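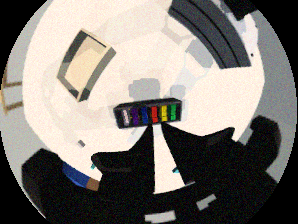 4.2 Color as a finding aid in small office archives

In the first part of the study we asked how people find a folder again when they did not file it themselves. The offices in Gostow and Carvalho used three systems: alphabetical order, order by year, and order by color of the spine. The third system was the least documented. In Gostow the only written rule was a note from 1920, which was glued inside a cupboard door and was already difficult to read when De Luca copied it. It says that letters from suppliers go in red and everything concerning rents goes in green. Yellow is not mentioned, although yellow folders are found in every room of the building.

Participants who worked with spine colors were faster in the first search, but this advantage became smaller when the shelf held more than one folder of the same color. We think that color helps mainly to exclude. A person who looks for a red spine does not read the others, and so the labels, even when they are too small or too faint, are less important than we had supposed in our earlier work (Abdella and Sala). With a short row in which every item has its own color (Figure 3), the label is hardly needed once the meaning of each color is learned. The difficulty is to learn it. In Carvalho, 9 of the 77 participants gave a meaning to purple which no colleague shared, and two of them changed their answer in the second interview in July.

Dark colors deserve a separate remark. Purple and blue were confused more often than any other pair, especially when they stood side by side and the lighting came from one window only. Gatti observed the same problem in the Plamness collection, which has around 2000 folders, and he proposed to place a light color between them. We tested this proposal in one room. The number of wrong choices was lower, but the staff complained that the new order had no logic for them, and after the test they returned to the old one. The costs of such a change are discussed in Section 5.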